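October 7, 2022 – dye bench

Madder again. Third bath, same recipe as the September one, still coming out brick when I want the red Noemí got. Wool is the Esley 2 ply, scoured last night and left to soak. Alum at 15 percent weight of fibre, cream of tartar at 6. Mordant pot held just under a simmer for an hour, then off the heat and left in the liquor.

Suspect the water. Noemí used rainwater, I used tap. Also let the bath creep up to 95 while I was on the phone to Uriel about the Bouazza order, and madder goes brown if you cook it. So two things changed at once, useless. Do them seperately next time.

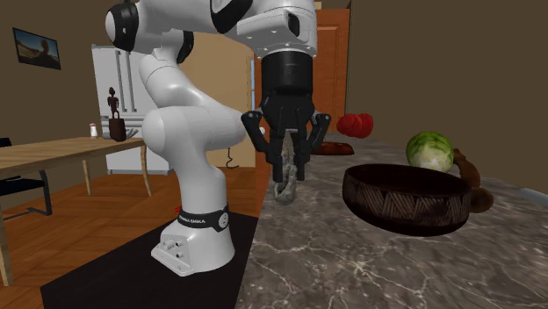

Skein A – tap water, kept at 60 the whole way. Orangey, quite clear, no brown in it. Skein B – same but a pinch of chalk. Much better, a proper red in daylight, bit flat under the bench lamp. Skein C went in the leftover bath, pale coral, rather like it. Azucena wants it for the Nindora samples, fine by me.

Rubbed all three on white cotton. A and C clean, B leaves a faint pink mark. Probaly needs another rinse, will leave it overnight and try again before blaming the chalk.

To do: strips of each in the window, half covered with card, check after 3 weeks. Ask Hermenegildo if the new root is the same lot as the old, smells dustier to me. Laimutė has the good thermometer, get it back. More alum, we're down to the last tub.

Iron bath is still on the back shelf with the lid taped. Don't use the wooden spoon that's next to it, it greys everything.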